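Progress report to the Rastogi Fund
Home Skills Room, Midley
Reporting period: to the end of November

1. Summary

The Home Skills Room opened in the spring as part of our resettlement service in Midley. It gives people who are moving into their own tenancy, many for the first time, a furnished place to practice laundry, clothes care and keeping a small room in order. The grant pays for the rent on the room, part of a worker's hours, furnishings and supplies.

In this period 47 people used the room. Sessions ran on weekday afternoons, with a break of two weeks while the heating was repaired. Spending is within budget except for furnishings, explained in section 4.

2. The room

We reported last time that the layout was not working. The old rectangular table took up the middle of the floor and people ended up folding clothes on their laps. It has been replaced with a round table, and the smaller tables now go against the walls. The floor did not need replacing, which saved money we had set aside for it.

People told us early on that the room felt like an office. We have made small changes in response: a tablecloth, some flowers, and a few everyday items left out on the side tables. These cost very little. The office chair will stay, as the worker uses the room for paperwork in the mornings.
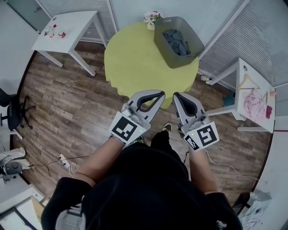 Laundry is still the activity people ask for most. Each session begins with a mixed load that has to be sorted, and then dealt with one item at a time: folded, hung up or put aside for mending. The round table is used for the basket and the side tables for whatever has been taken out of it. With the dark cloth still in the basket on the green tablecloth, and the pink garment and the hanger over on the side table, there is space to work on one item without moving the others. We had planned to buy a clothes rail as well. After trying the new layout we decided to wait, and the money has been held over to the next period.

3. Activities and attendance

The planned program had five topics: sorting, folding, hanging and storing, simple repairs, and setting up a room. Four are running. Simple repairs has been held twice but needs better lighting before we offer it regularly, and we have asked the landlord about a second ceiling light.

Attendance was uneven. The start of the period was slow, and most of the 47 people came after the housing office in Brundbridge began including our leaflet in its tenancy packs. We printed 200 leaflets and have a small number left. A reprint is budgeted.

Most people come more than once. Those who came only once were usually given a tenancy sooner than expected and moved away from Midley. We do not count this as a problem, but it does mean that the later topics reach fewer people than the early ones, and we are looking at teaching folding and storing in the same session.

Feedback forms were short and mostly positive. The most common request was for more time. Several people also asked to bring in their own clothes, and we now allow this in the last half hour.

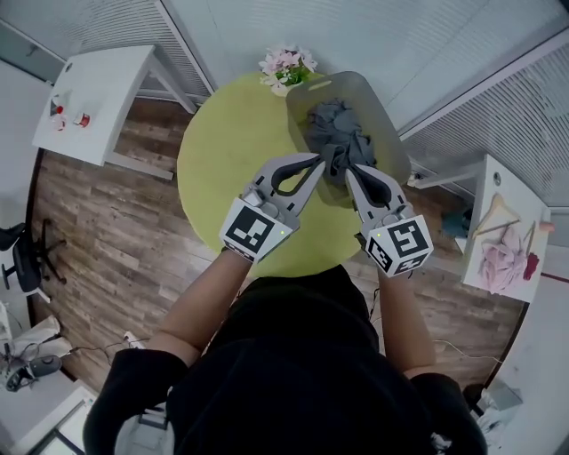 Dark cloth being lifted in the basket on the round table.

4. Spending

Furnishings and supplies came to $1,141 in the period. This is over the original line because the table was not in the first budget. The difference was covered by the unspent flooring money, as agreed with your office by email. No other lines have moved.

Bookings and attendance are now kept in Flivum in place of the paper sign-in sheet. Setting it up took longer than planned – the old sheets had to be typed in by hand – but the figures in this report come directly from it, and the next report should take less time to prepare.

5. Next period

We will continue with weekday afternoons and add one early evening session, starting at 5:30, for people who work during the day. If the lighting is approved, simple repairs will move onto the regular program. The decision on the clothes rail will be made once the evening session has been running for a month.

We would also like to discuss offering the same sessions in Brundbridge. The housing office there has a room that could be used, although it has no furniture and we have not seen the terms. A costed proposal will be sent separately.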